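An Afternoon With the Robots That Open Drawers

I went to the Tenora open day expecting dancing machines and came home thinking about cardboard.
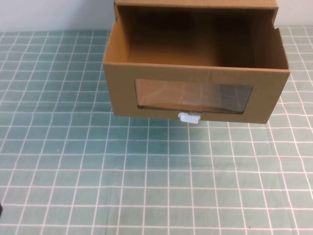 The practice drawer on its cutting mat, with the white pull tab at the front.

Tenora has the ground floor of an old printing plant in Grenddale, and every January they let the public in for a few hours. I got there at 2, paid for parking with the last of my quarters, and followed a line of kids in puffy coats through a side door. There was cocoa! There was also a table of free stickers, and I took more than my share.

The first room is the loud one. They have a pair of arms in there sorting bottle caps by color, and the kids loved it (so did I, for a good ten minutes). But a woman by the stickers told me to go to the back if I wanted to see what people here really spend their days on, so I squeezed past the cocoa line and went.

That's where I met Hye-jin Jeon, who runs the drawer project. Her group calls it Pimomham, a name she says started as a typo on a grant form and stuck. The job sounds like nothing at all. A robot arm reaches out, gets hold of the tab on a little drawer, and pulls. Then it pushes the drawer shut and goes again.

"Everybody asks me when it does the hard part," she said. "I tell them they're looking at it."

I asked the obvious thing, why cardboard, and she laughed and said she'd had a steel cabinet when she started. The arm bent the runners in the first week. A cardboard drawer costs next to nothing, and if the robot crushes one, somebody folds another over lunch. It also misbehaves in useful ways, she said. Cardboard sags and drags, and it gets softer the more you handle it, so the drawer you pull in the afternoon isn't quite the one you pulled in the morning.

The clear window in the front panel is the part she's most fond of. I'd figured it was there so you could see what was inside, but she wanted it for the shine. Plastic film catches whatever light is going, and a camera can get very confused by a bright patch where it expects plain brown box. People's kitchens are full of shiny stuff, so the robot had better get used to it.

And the tab is tiny! You and I would hook a fingertip under it without looking. The arm has to come in at the right height, close on it, and keep its grip while the drawer drags. Close too high and you're squeezing the window. I watched several tries from behind a strip of yellow tape, and I'll admit I started leaning to one side, the way you do at a bowling alley. A boy next to me was whispering "come on, come on" the whole time.

The group had logged 2,503 pulls when I visited, all on a whiteboard by the door, with the number rubbed out and rewritten so often that the board has gone gray in that spot. Hye-jin wants to move on to drawers with stuff in them next, then to ones that stick. There's a partner, a furniture maker called Fontes, that has promised her a crate of old nightstands. She seemed both thrilled and a bit scared about that.

Before I left she let a few of us try it by remote, using a handle that moves the arm as you move your hand. I got five turns. On my first four I missed the tab completely, and on the fifth I got it and yanked so hard that Hye-jin said "gently, gently" in the voice I use on my dog. The boy from the tape line went after me and did it on his second try. He is, his mother told me, 14, and he plays a lot of video games.

The doors open again next winter, and kids get in free. Park on the river side if you can, and go to the back room first, before the cocoa line blocks the hallway.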